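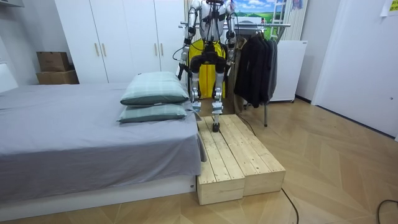
Clem Tapsell wrote:

> Before you add one more feature to Huanca, what's the plan for the step? Legs are the expensive way to reach a coat rail. My vote is still wheels and a longer arm. Also, did you ever fix the wrist cable?

Posted by Wálter Cabrera to the list, March 29, 2021

We use cookies to remember your list settings. Accept / Manage

Clem, the plan for the step is that it stays where it is and the robot learns some manners. The boxes are pine slats with gaps between them, and I now know more than I wanted to about how a small foot feels about a gap. Wheels would have skipped all that. Wheels would also have left me with free evenings, and then what?

The clothes job is where the time has gone. Hangers looked like the easy option because they have a hook. The hook is the one part that swivels whenever you breathe near it, so I gave up on it and taught the hand to close over the top of the wood with some of the hook in its grip.

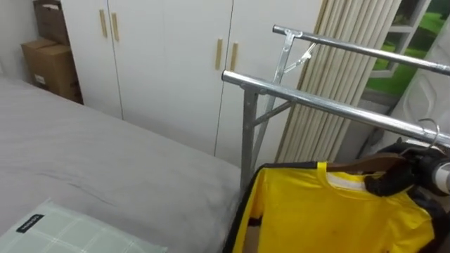 Gripper closed on the hanger, just below the rail.

I've logged 146 tries at the rail since October. The log says 19 of them ended with a shirt on the floor, and five ended with me on the floor looking for a screw. Finger pads are the Flallis ones, trimmed with kitchen scissors. The Irkavex pads were grippier and came off in the first jacket.

Fabric is worse. Slippery sports stuff bunches up as soon as you pinch it, and the hand has no opinion on whether it's holding one layer or four. 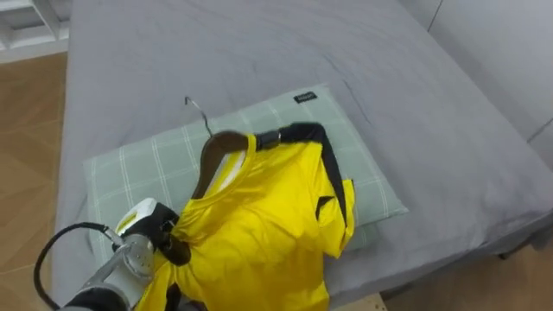

Yellow shirt on the pillow, fingers on the left shoulder.

As for the wrist cable: no, Clem, I did not fix it. I gave it more slack, and it has used the slack to visit new places. A proper clip is drawn up and I'll print it when the printer is speaking to me again.
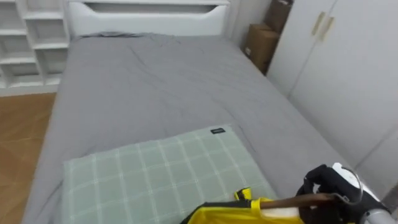 Nilton Villanueva asked off-list whether the grip force is set by hand or read from the motor current. Motor current, with a ceiling I picked by squeezing a hanger until I felt sorry for it. The ceiling is in the config under "squeeze" if anyone wants to copy it, and I'd take a better number from anyone who has one.

Wálter

Contact the list owner | Copyright 2021 | Back to top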